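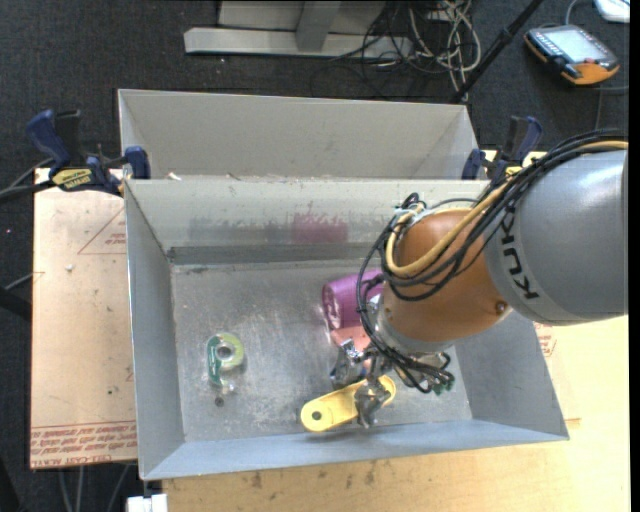

Sorting Out the Small Stuff: Bins, Drawers and the Odds and Ends in a Home Workshop

Most workshops have one container where everything lands. Screws, half a roll of tape, a bracket from a shelf that came down two apartments ago. It works until you need something from the bottom of it.

Start by emptying it completely. Tip it onto an old sheet on the floor, not the bench, so things don't roll off the edge. Pull out the trash first: stripped screws, dried glue, dead batteries (those go to the recycling point, not the garbage).

Then sort by job. Sorting by type sounds tidier, but when you hang a picture you want the hooks, the wire and the little nails together. My groups are hanging, plumbing, electrical, gluing and taping, and bike. Whatever is left goes in a box marked "unknown" with the month written on the lid. Mine says April. If I haven't opened it by the next April it gets thrown out.

Choosing containers

Shallow beats deep. For anything smaller than a matchbox, 2 inches is plenty. Deep bins are fine for bulky things like extension cords, sanding blocks and paint rollers.

Metal bins last. I have one that came out of a post office sorting room, stamped 1968, and it has outlived every plastic tub I own. They are noisy and they scratch, so lay a scrap of rubber shelf liner in the bottom if you keep chisels or drill bits in there. For rust spots, rub with fine steel wool and a drop of oil, wipe dry, then put the liner back.

For small hardware I use the Brastlow drawer cabinet, the one with 28 drawers. The drawers pull all the way out, so you can carry one to the job. The labels that come with it peel off in a cold garage. Masking tape and a marker hold up better.

Tape

Store rolls on a dowel or a length of broom handle between two brackets. Stacked flat in a warm spot they pick up grit on the sides and the edges start to tear when you pull. If a roll has gone that way, 15 seconds in the microwave next to a cup of water will usually loosen it. Don't do this with foil tape or anything with wire in it.

Fold the end over before you put a roll away – a quarter inch is enough.

Screws

Keep one jar for mixed screws and stop there. When it is full, empty the whole thing rather than starting a second jar. A magnet inside a sandwich bag picks up spilled screws. Turn the bag inside out over the jar and they drop in.

Keeping it that way

Clear the bench on the same day each week. I do it Monday after supper and it takes almost 15 minutes. Anything that doesn't have a place goes in the unknown box.

Last updated: April

Comments

Omar
I use muffin tins for sorting while I'm taking something apart. One cup per step, then work backward to put it together.

gluepot
The microwave trick worked on painter's tape but made my packing tape worse. Try one roll first.

Katayama
Do the Brastlow drawers fit in the older Eltberg frames? I have two of those sitting empty.

Reply from the author
Not without trimming the back lip. I did one with a utility knife and it slides OK, a bit stiff.

T.
Baby food jars, lids screwed to the underside of a shelf. My dad's garage was all like that.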